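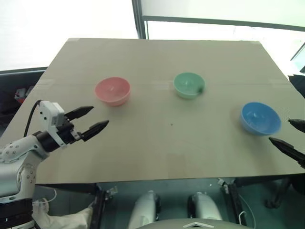
Bowl-stacking station, Kandevley bench, both arms, three bowls out.

Pre-run inspection and method check, August

Scope: the two-arm stacking trials behind the Tarnar result. The draft reports a policy trained on 500 demonstrations and tested over 101 trials. I was asked to sign off on the bench. I ended up commenting on the method too.

1. Work surface flat and fixed down. PASS
Comment: Cardboard is taped, but there is a seam across the far part of the table. Has anyone tried a bowl sitting right on it? The test sheet doesn't say.

2. Clamps under the table edge tight. PASS

3. Cables clear of the arms through full reach. PASS WITH COMMENT
Comment: Gripper cables hang in loops. Check again after every 2000 cycles. Keegan says they have never snagged. I would like that in a log.

4. Stop button reachable from the operator's chair. PASS

5. Grippers open and close on command, both sides. PASS

6. Start positions randomized. FAIL
Comment: "Randomized" means the operator puts the bowls wherever seems right. Print a list of positions and follow it.

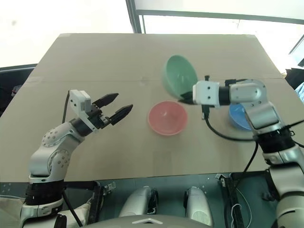
7. Success defined before the run. FAIL
Comment: Samer counts a stack if the bowls are nested when the timer ends. Diane counts it only if no bowl tipped over on the way. Those are two different results, and the draft gives one number. Pick a rule, write it down and rescore the old trials.

8. Operator hands off during trial. NOT CHECKED
Comment: The Fraser protocol allows a "light reset" of a bowl. How many of the 101 trials had one?

9. Compared against something simple. FAIL
Comment: A fixed script with known bowl positions might do nearly as well. Until someone runs it, I don't accept that the learning is doing the work.

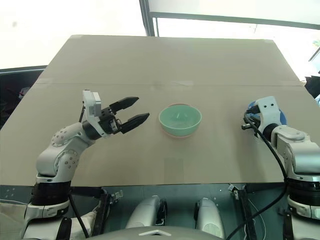
Safta Ardeleanu
Bench safety and methods reviewer

10. Partial stacks recorded separately. FAIL
Comment: Two bowls nested is a partial stack. The sheet has a yes box and a no box, and partials have gone in both.

11. Raw video kept for every trial. PASS
Comment: Norbert has it on the Gutard drive. Failed trials included, I checked.

Result: bench cleared for use. Method not cleared. Items 6, 7, 9 and 10 need a written answer before the draft goes out, and item 8 needs a count from the video.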